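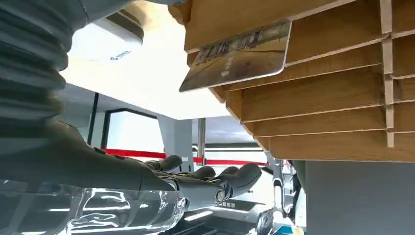 Osar Adult Reading Program
Progress report to the Shukla Fund, period ending March
Prepared by Shanti Gautam, typed up Thursday between sessions so please forgive the shorthand

Enrollment
139 learners on the books at close of period. Evening group full, waiting list open. Morning group slower to fill, mostly shift workers who can't commit to the same day every week. Moved one session to 1 p.m. and attendance picked up.

Tutors
Lost 4 tutors over the winter (two moved, one new baby, one back to full time work). Replaced three. Still short one for the beginner table. Gilang Krishnan is covering it on top of intake, not sustainable past the summer.

Training for the new people done in two evenings instead of the planned three. Skipped the unit on spelling patterns, will pick up in April.

Books and materials
466 titles now cataloged. Big gap is still adult-interest books at the lowest levels. Learners do not want stories about puppies. Asked for: driving manual, cooking, sports, anything on renting an apartment. Ordered two boxes from Codov, one arrived, other is back ordered. Have not paid for the second and won't until it shows.

Workbooks went faster than budgeted. People write in them and take them home, so no reuse. Request below.

Testing
Midyear reading checks finished for the evening group. Morning group half done. Most of the evening learners moved up at least one level, a few stayed put, one dropped back after a long absense. Full table will come with the final report, scores are on paper still and need entering.

Problems
Heat in the Udix building was out for 6 days. Met in the church hall across the street, lost some people that week and had to call around to get them back. Bus route change also hurting us, the last bus now leaves before class ends. Letting riders go early for now.

Spending
On track overall. Over on workbooks, under on travel. Would like to move the unspent travel money to workbooks, need your OK in writing before we do that.

Next period
Finish morning group checks
Fill the beginner tutor spot
Spelling unit for new tutors
Ask the city about the bus, agian
Open sign-up for the summer session

Receipts to follow by mail. Call the office after 3 p.m. if anything is missing, mornings I'm in class.

S. Gautam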